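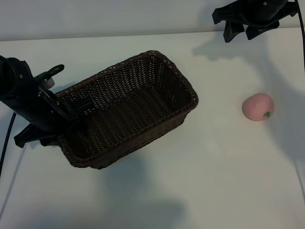
Para Jarlath McGrath, el segundo brazo no debería entrar en el presupuesto hasta que exista una tarea que no se pueda hacer con uno solo: mientras tanto duplica el gasto en pinzas, cableado y repuestos. La objeción quedó registrada en la revisión de octubre y condiciona la estructura de este repositorio, que separa las partidas por brazo.

# skondham-presupuesto

Planificación de compras y dimensionado de la celda bimanual de sobremesa Skondham. Contiene las hojas de partidas, el calendario de pedidos y los registros de uso que sirven de base a la estimación de consumibles. No contiene código de control.

Responsable del repositorio: Fidelina Huaranga.
Estado: cerrado para el ejercicio en curso a 31 de diciembre de 2018.

## Alcance

Entra en el presupuesto:

- brazos, pinzas de dos dedos y juegos de dedos de recambio;
- mesa, tablero y anclajes;
- cámara fija, soporte e iluminación;
- cableado de datos y alimentación;
- objetos de manipulación (cestas, fruta de juguete, recipientes).

Quedan fuera las estaciones de cálculo, que se imputan a Rukport, y la obra eléctrica de la sala, que va por contrato aparte.

## Estructura

```
partidas/
 brazo_izq.csv
 brazo_der.csv
 comun.csv
pedidos/
 calendario.csv
 proveedores.csv
uso/
 sesiones.csv
 incidencias.csv
notas/
 revision_octubre.md
```

`brazo_izq.csv` y `brazo_der.csv` comparten esquema. Para simular la compra de un solo brazo basta con excluir `brazo_der.csv` del cálculo; ninguna línea de `comun.csv` depende de él salvo C-06 (tablero), que habría que sustituir por la versión corta.

## Campos de las partidas

| Campo | Tipo | Descripción |
|---|---|---|
| `id` | texto | Letra de bloque y número correlativo |
| `concepto` | texto | Denominación interna, sin referencia comercial |
| `proveedor` | texto | Clave en `proveedores.csv` |
| `cantidad` | entero | Unidades pedidas |
| `plazo_dias` | entero | Plazo comprometido por escrito |
| `critica` | 0/1 | 1 si su falta detiene la celda |
| `vida_sesiones` | entero | Sesiones hasta reposición prevista |

Los importes no se publican en esta rama. Están en la hoja contable, enlazados por `id`.

## Proveedores

**Figueiredo** suministra los brazos y las pinzas. Plazo comprometido: 53 días desde la confirmación del pedido, sin entregas parciales. Los dedos de recambio se piden aparte y no cuentan para el descuento por volumen.

**Isimley** suministra tablero, anclajes y soporte de cámara. El corte del tablero se encarga con las medidas definitivas; no admite devolución.

Los objetos de manipulación se compran en comercio local con cargo a gasto menor. Conviene anotar el modelo y guardar dos unidades de cada uno: una cesta de mimbre de la misma tienda puede cambiar de trenzado o de borde entre lotes, y eso afecta al agarre.

## Datos de uso

`sesiones.csv` recoge 127 sesiones en la celda de prueba. Cada fila indica duración, brazos activos, objetos en mesa y juego de dedos montado. La tarea de referencia consiste en meter una pieza de fruta de juguete en una cesta. Incluye una variante en la que un brazo estabiliza la cesta por el borde mientras el otro coloca la pieza.

Esa variante es la que se alega para justificar `brazo_der.csv`. El argumento de coste en contra sigue abierto: una cesta sujeta al tablero con un anclaje de Isimley resuelve la estabilización por una fracción del precio, aunque impide variar su posición entre repeticiones.

Supuestos del cálculo de consumibles:

1. Un juego de dedos por brazo cada 100 sesiones.
2. Revisión de tornillería de muñeca al inicio de cada campaña, sin coste de material.
3. Sustitución del cable de pinza cuando aparezca en `incidencias.csv`, nunca por calendario.
4. Sin reposición de tablero durante el ejercicio.

## Calendario de pedidos

Orden recomendado:

1. Brazos y pinzas (Figueiredo). Fijan la fecha de puesta en marcha.
2. Tablero y anclajes (Isimley), con el plano de la base del brazo ya recibido.
3. Cámara e iluminación.
4. Cableado, medido sobre la mesa montada. Las longitudes teóricas se quedaron cortas en la celda de prueba.
5. Objetos.

El margen entre el paso 1 y la primera sesión facturable a proyecto debe ser de más de 6 semanas después de la entrega.

## Limitaciones conocidas

- Los registros de uso proceden de una sola celda y de objetos ligeros. No sirven para estimar desgaste con carga.
- `vida_sesiones` está vacío en las partidas de iluminación.
- En `incidencias.csv`, las paradas por cable y las paradas por pinza comparten código hasta la fila 53. Al agregarlas por causa hay que filtrar a partir de ahí.
- El tablero blanco mate se eligió por contraste con las pinzas negras. Las sombras de los brazos siguen cayendo sobre la zona de trabajo, y la partida de luz difusa (C-11) está pendiente de oferta.

## Cambios

Las modificaciones de cantidad o de proveedor requieren una entrada en `notas/` con el `id` afectado y el motivo. Las correcciones de formato pueden subirse directamente. Las consultas sobre C-06 y C-11 se dirigen a Fidelina Huaranga.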